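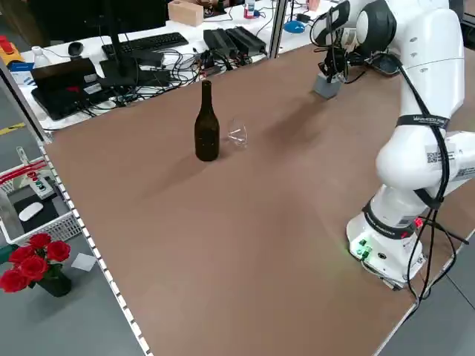

## 3. Material and Sorting Procedure

### 3.1 Collection area

The glass was collected in Brallstead, a town with a single curbside route for mixed container glass and two drop-off points for the same material. Households there have been asked to keep drinking glasses, window panes and ovenware out of the glass bin for as long as the service has run. The instruction is printed on the lid of the bin and repeated on the yearly calendar. It doesn't give a reason, and it does not say where the excluded items should go instead. Earlier interview work in the town (Prasertsri and Khunthong, in preparation) suggests that many residents read the lid as a rule against dirty glass and pay little attention to the shape of the object.

Material was taken from the curbside route only. The drop-off points were left out for two reasons: the containers are emptied at irregular times, and small restaurants use them in a way that can't be separated from household use. Collection took place in August, before the route was changed.

### 3.2 Item classes

Each recovered item was placed in one of four classes. Class A holds bottles and jars in brown glass. Class B holds bottles and jars in green or clear glass. Class C holds drinking vessels of any kind, with or without a stem. Class D holds everything else, including ceramic, lamp glass and flat glass. Classes A and B are accepted by the Modmont plant, while C and D are not.

The boundary between B and C caused the most trouble. Clear jars are often reused as drinking glasses before they are thrown away, and a jar with no label and no thread left on the rim can look very much like a tumbler. We applied a simple rule: if any part of a closure finish was present, the item went to B. If the rim was missing, the item was set aside and judged a second time by the other sorter. Stemmed glasses gave no such difficulty, as the stem and foot tend to survive even where the bowl doesn't.

Brown bottles and clear stemware are the two easiest kinds to tell apart by eye when whole (Figure 1). The difference in color is enough, and the outline settles any doubt. The same is not true of fragments. A curved piece of thin clear glass may come from a wine glass bowl, a small jar or a light bulb, and wall thickness alone does not decide between them. Thickness was therefore recorded but wasn't used to assign a class.

**Figure 1.** A dark brown glass bottle, upright, and a clear wine glass on its side. Under the scheme in Section 3.2 the bottle belongs to class A and the wine glass to class C.

### 3.3 Sampling

A total of 1009 items entered the study. Of these, 42 were assigned to class C and 26 to class D; the rest were bottles and jars. An item is defined as a whole object or a fragment large enough to show either a rim, a base or a stem. Smaller pieces were weighed together as fines and are not part of the item total. This definition favors objects with strong bases – wine bottles above all – and probably undercounts thin drinking glasses, which break into pieces that carry no diagnostic part. The share of class C reported in Section 4 should be read with that in mind.

Sorting was done in batches. The first 500 items were sorted by both authors independently, and disagreements were discussed before the next batch was opened. The remaining items were sorted by one author, with the second judgment kept for missing rims as described above. We didn't attempt to match fragments to one another. Two halves of one jar could thus enter the total twice if each half kept a diagnostic part, and the wet surface of much of the material made reliable matching impractical in any case.

### 3.4 Treatment of labels and residue

Labels were left in place. Where a label could be read, the type of product was noted in broad terms (beer, wine, sauce, preserves, other). Brand was not noted. Residue was recorded as present or absent and played no part in the classes. Items holding liquid were drained before weighing, and metal caps were removed. Plastic pour inserts stayed in the neck, as removing them often broke the finish and would have turned a whole item into a fragment.

### 3.5 Limits of the procedure

The procedure has three limits that bear on the results. First, it relies on visible form, and composition was not measured. Lead crystal and ordinary soda-lime stemware were treated alike, although their effect on a furnace charge differs. Second, the route covers older housing for the most part, and the newer Wiriya district is served by a separate contractor, Trendham, whose material was not available to us. Third, both sorters knew the purpose of the study. Knowing that class C was of interest may have led us to look harder at clear fragments than at colored ones – an effect that would push the share of class C upward and so act against the undercount noted in Section 3.3. We have no means of estimating the size of either effect from the present data, and no correction has been applied. Item weights are given in Section 4 by class, with fines listed separately.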